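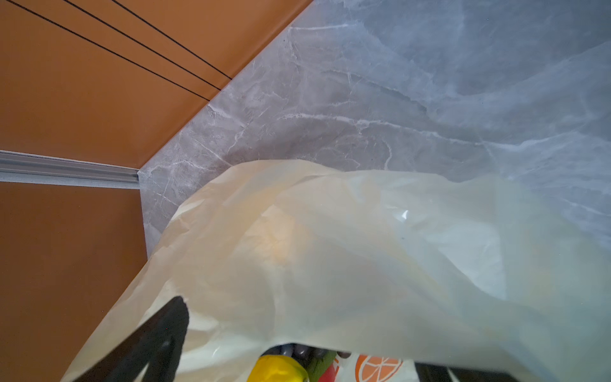
Speaker notes – bagging fruit and produce
Nurinham packing skills day, September session

Slide 1. Welcome people in and let them sit. Say who the talk is for: anyone who packs groceries at home, at a market stall or at a checkout. Mention that handouts are on the side table.

Slide 2. Thin plastic bags. The film sticks to itself, so opening the bag is half the work. Rub the top edge between two fingers, then pull the sides apart. Push a hand down inside to open out the corners. Demo with the Jikton roll, then pass a bag to the front row.

Slide 3. Order of packing. Firm fruit goes in first, soft fruit last. Mangoes sit on their sides. Bananas go on top with the curve facing down – they bruise where they rest on a point. Small citrus fills the gaps.
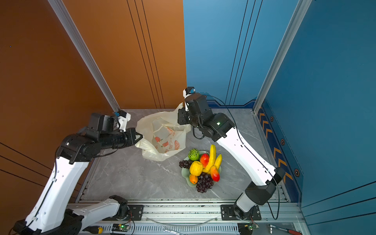 A plate is a good place to stage fruit before it goes in the bag. Everything is in view and you can plan the order. Keep the open bag behind the plate, close enough that you lift each piece once and set it down once. A plate with a raised rim helps with anything round.

Slide 4. Results from the Somunance stall. They kept a tally over the season: 1,545 bags packed, 67 returned with bruised fruit. Most of the returns had bananas at the bottom. Pause here for questions.

Slide 5. At home. Take fruit out of the bag when you get in. Keep bananas apart from the rest. Fold the bag flat and use it again if it has no holes.

Slide 6. Practice. Two people to a table, one bag each. Nieminen crates are by the door – 300 pieces of fruit in all, so no need to share. Give them ten minutes, then swap tables.

If time is short, skip slide 5 and point to the handout.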